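Pisau Braided Practice Thread, 140 m Spool

Home / Bench supplies / Thread and cord / Pisau

$89.00 per spool
In stock. Ships in five working days.
Colors: gray, black, violet

Pisau is a nonsterile braided thread for knot tying and suturing practice. It is made from coated polyester and comes on a flat plastic spool that fits the Davau bench dispenser. We sell it to teaching labs, vet tech programs and people who practice at home. It is not for use on patients or animals.

Each spool holds 140 m. A student who cuts 45 cm lengths will get a full term out of one, with enough left over to share. The thread is wound in a single continuous piece with no splices. If you find a splice, send the spool back and we will replace it.

Choosing a color

All three colors are the same thread with the same coating. The difference is how well they show up on the material you practice on.

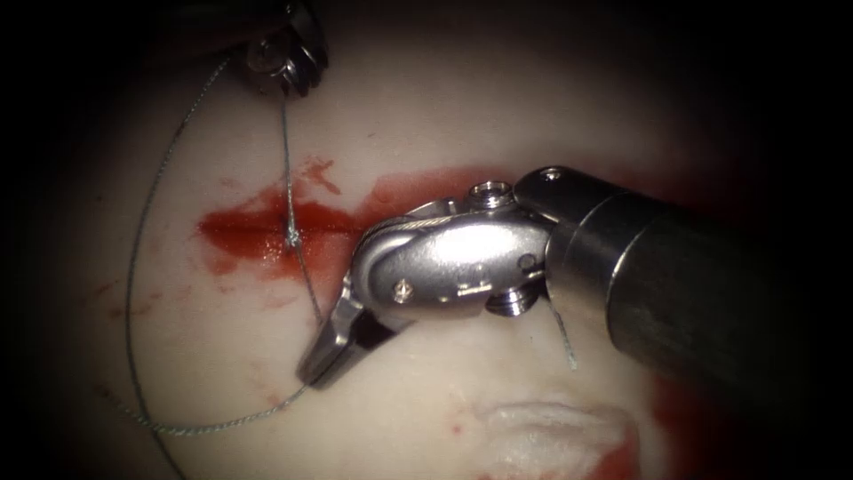

Color matters more than most buyers expect, and it is the question we answer most often by email. Black shows up on nearly everything but hides the braid, so it is harder to tell when a throw has twisted. Violet is good on pink and tan pads. Gray is the one we suggest for pale tissue under a strong light. A thin gray braid on a cream-white surface is easy enough to follow where the light falls, but less so once you get out toward the dark edges, so set your lamp before you start. If your bench lighting is poor, buy black.

What the coating does

The coating lets the braid slide through material without sawing at it. It also makes the first throw easier to lay flat. New thread feels slightly stiff for the first few minutes of handling, then softens. Do not add wax or silicone spray. Both build up in the braid and the knots start to slip.

Braided thread holds a knot better than monofilament of the same size, and it has less memory coming off the spool. It does have more drag. Anyone moving over from nylon should expect to slow down at first and pull with less force.

Using it with needles

The thread is supplied without needles. It fits the Jindier eyed needles in the medium and large sizes. It will go through the eye of the small size, but you will need a threader. Cut the end at an angle with sharp scissors and do not wet it, as wetting makes the braid open up.

For swaged practice sutures, with the needle already attached, see the Tanner packs. They cost more per length and are a better match for exam conditions. A lot of programs use the spool for knot boards and save the packs for the last few weeks. 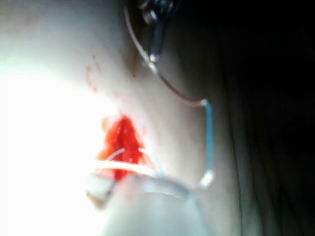 Keep the spool in its bag when it is not on the dispenser. The thread is not harmed by ordinary room humidity, but dust sticks to the coating and will wear it off as you pull. A spool left open on a bench for a summer will feel rough on the outer layers. Strip off a few meters and the thread underneath is usually fine. Keep it away from direct sun too — the violet fades.

Used lengths can be washed in warm soapy water and dried flat if you want to use them again for knot tying. We would not use washed thread for anything where the drag matters.

Specifications

Material: polyester, braided, coated
Length: 140 m
Size: comparable to 2-0
Spool: flat plastic, 89 mm across
Weight with spool: 156 g
Sterile: no
Fits: Davau bench dispenser, single and double

Comments from buyers

"We went through two other brands before this one. The others frayed at the cut end and students lost half the session to threading needles. Gray is our default now and we keep one spool of black for the knot boards." — Roya Kermani, skills lab coordinator

"Good thread. The spool lid is hard to get off the first time."

Note on the lid: spools made since May have a thumb notch. If yours does not, press down on the center and turn it a quarter turn before lifting.

Ordering and returns

Unopened spools can be returned within 30 days for a full refund. Opened spools can be returned only if there is a fault in the thread. Colors can be mixed in one order at no extra charge. Schools paying by purchase order should put the lab's room number on the form, or the box will be sent to the main mailing address.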